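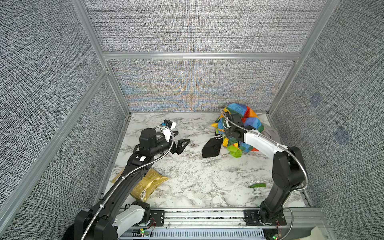 Learning the viola part after thirty years of violin

Jun 5, 2023

In September our quartet lost its viola player. He moved to another city for work, and the rest of us looked at each other for one long evening and then I said I would try. I have played the violin since I was 7. I thought the viola is the same thing, only bigger and with another clef. My wife still reminds me of this sentence.

The first problem was the instrument. I borrowed a viola from Todor Halilović, who has more instruments than chairs, and it was too long for my arm. After 40 minutes the left shoulder was hard like a table. I played it for two months anyway, and I do not recommend this. Then I went to the shop Havlíček and tried everything they had on the wall. I came home with a smaller one, without a famous label, a bit nasal on the C string but very easy to hold. The seller put it in my hands last, when I was already looking for my coat.

The second problem was the clef. People told me to think of it as the violin a string lower with some trick of position, and for slow music the trick works. In a fast movement I was always calculating. In the end I put the tricks away and read simple children's pieces every morning before breakfast, 2 pages, saying the names of the notes aloud. It was boring, and my son asked me to close the door. 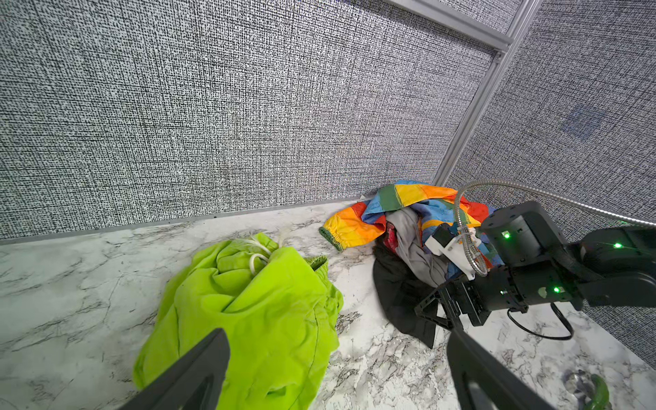 By winter I could read a Haydn part without stopping, although not yet without mistakes. What surprised me more was the bow. On the violin I can start a note almost from nothing. The C string of the viola does not wake up like that, it needs weight from the arm and a little patience, and if you press too much it only makes a scratch. For weeks I was late on every entrance. Our cellist was very polite about it, and then one evening she was less polite.

I also had to learn to listen in a different direction. As second violin I followed the first, mostly, and filled the chords. Now I sit in the middle and hear everything from inside. In the slow movements of Haydn the viola has long notes which look like nothing on the page. But if I play the third of the chord a little too high, all four of us sound sour, and everybody looks at the first violin – it was never his fault, I want to say this here publicly.

I asked for help with this on the forum where I write sometimes.

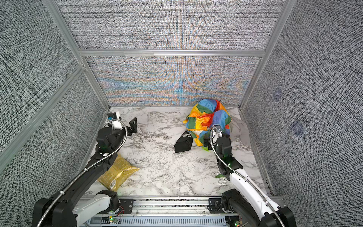 Igor Čierny answered that I should stop practicing the long notes alone and practice them only against the cello line, with a recording if there is no cellist in the house. Play the bass, he wrote, then sing your note, then play it, and do not move to the next bar until the two notes sit quietly together. He added that I should forget the vibrato until summer.

I followed this advice almost completely. The vibrato came back in March, I could not wait. But the exercise with the bass is very good and I do it still. I recorded the cello part on my phone, played by our cellist in her kitchen, with the refrigerator humming somewhere near B flat.

We had our first concert in the new formation at the small church in Mendton. We played a Haydn quartet from opus 20 and after the break a Dvořák. There were 30 people, and it was cold enough that I kept my gloves on until the last minute. The Haydn went well. In the fugue I came in one bar early, noticed it, and waited with my bow in the air for the others to arrive. A man in the second row was following with a score and I saw him turn his head.
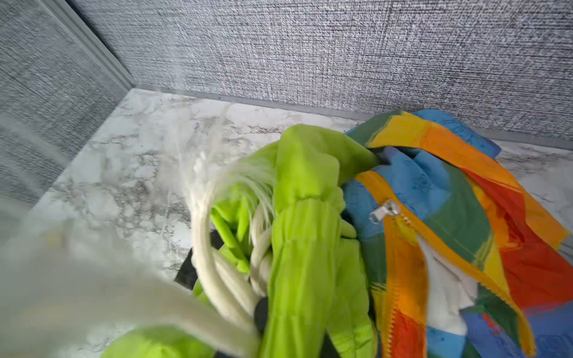 The Dvořák was better, because he loved the viola and you feel it in every page. The part has tunes! I did not know how much I missed having a tune until I got one back. In the violin years I had so many that I did not value them, and I played some of them quite carelessly.

Next we go to Plondberg, where the room is more dry and every shift can be heard. I am changing the C string before that, for one with a faster response, and I have started to work on the Mozart quintets with Todor as second viola. He plays the instrument which was too long for me. On him it looks like a violin.

If somebody here has experience with moving between both instruments in the same week, please write to me. After a day on the viola my fourth finger on the violin is always too high, and I have not found a cure.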